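Collecting grasps at Flalo: a quick chat between runs 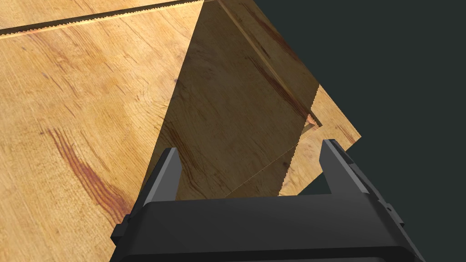 Flalo is a small outfit and its business at the moment is examples. Lots of them. The team collects demonstrations in simulation for a learning system they call Jilley, which is meant to pick up flat, awkward things without being told how. I got an hour with one of the two people who run the collection, who asked to stay nameless and kept one eye on a progress bar throughout. Wood is the current obsession. "Boards are horrible," she said. "A cube you can grab any old way. A board on a tilt, you've got one face in shade, one face bright, the grain running all over the place, and the thing underneath is wood as well. So where does one stop and the other start? That's what we want it to learn." The fingers are wide open at that point, the board between them, and for her this is the part of the episode that counts most. "Everyone wants to see the lift. I want the half second before the close."

So how many examples so far? 3,634 kept, she said, reading it off the screen. Kept is the important word. Plenty more get thrown out — a person drives every run by hand, and people get tired and sloppy after lunch. "You can tell from the data when somebody's bored. The approach gets lazy. They come in at the same angle every time, and then the model thinks there's only one angle in the world."

Their fix is dull but it works, she says. Eight starting poses per board, shuffled, and the operator doesn't get to choose. If a run goes wrong it goes in a separate folder called Wibisono, after a street she used to live on. I asked why they bother keeping the failures. "Because a miss with a good recovery is worth having. We just dont want it mixed in by accident."

What about the look of it? The rendering is plain. Jagged edges on the boards, flat grey-green where a room would be. Does that matter? She shrugged. "For the geometry, no. For the camera side, yes, a bit. We change the wood textures and the lighting later and replay the same motions. Making it pretty while you're collecting only slows the operator down."

The real arm comes later. That part belongs to a sister project, Flimau, due to start in February if the bench is ready, and she is careful not to promise anything for it. "Sim boards don't flex. They don't have splinters. I expect we'll throw away a good chunk of what we beleive now."

Last question, what would she do differently? No pause at all. "Write down who did each run, from the start. We only began doing that over two weeks in. Those early ones, I can't tell you whose habits are in there."

Then the progress bar finished and she was off to start another batch.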